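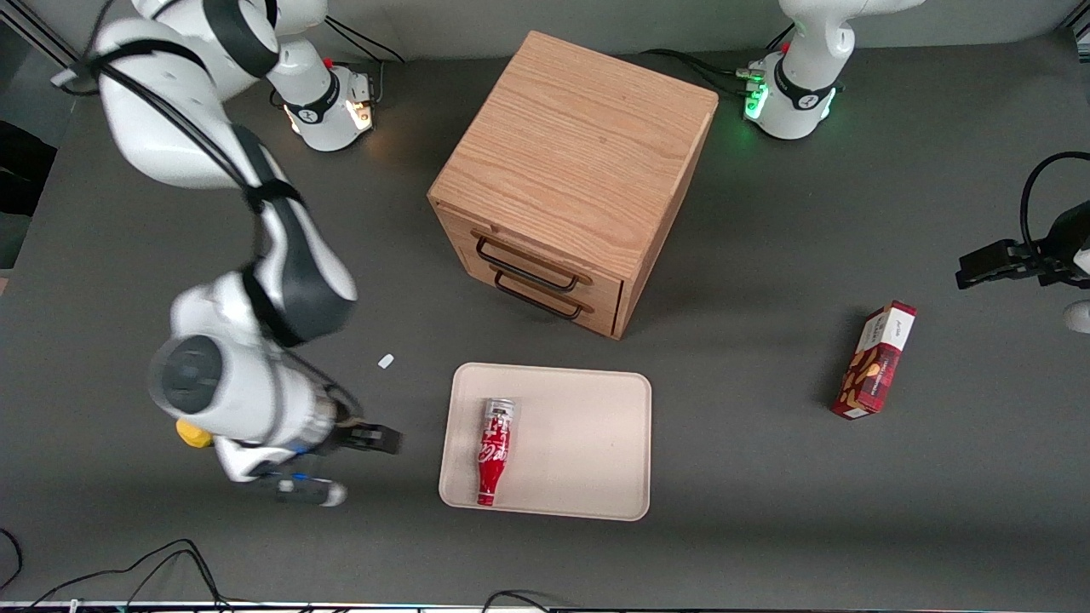

## The Drurnby Bus

Kanini Barasa had worked at the Hallside ticket window for 12 years when the company sent the letter saying the window would close in November. She read it standing up, put it in the drawer with the rubber bands, and sold a return to a man with a wet umbrella.

The Drurnby bus left at ten past four. It was usually late. That afternoon there were three people waiting for it, and one of them was Mrs. Nassar, who came every week to visit her sister and always paid in coins.

"You look tired," Mrs. Nassar said.

"I'm fine. Single or return?"

"Single."

Kanini had her hand on the return button already. She moved it. In all those years Mrs. Nassar had never bought a single.

"Is your sister all right?"

"She's moved to the downstairs bedroom. I'm going to stay with her." Mrs. Nassar pushed the coins under the glass in two stacks. "I gave up the apartment. The man from Ergate Street took the sofa."

Behind her was one suitcase with a belt around it. Kanini printed the ticket and slid it across. Then she slid back one of the stacks.

"It's cheaper today," she said.

"Why?"

"They changed it."

Mrs. Nassar looked at the fare board, where nothing had changed, and put the coins in her purse.

The bus came in at four twenty-five. The driver got down and put the suitcase underneath, and it took him two tries to shut the hatch. Kanini watched through the side window. She made up the fare from her own bag, wrote it in the book, and locked the cash drawer.

At six she pulled down the blind. She took the letter out and read it again on the bench outside. There was a number to call about jobs in the main office, 70 miles away. She didn't know anyone there. She thought about who would buy her sofa.

The last bus home came at half past. She got on and asked for a single, and the driver, who knew her, said she had a pass.

"I know," she said, and found it in her coat.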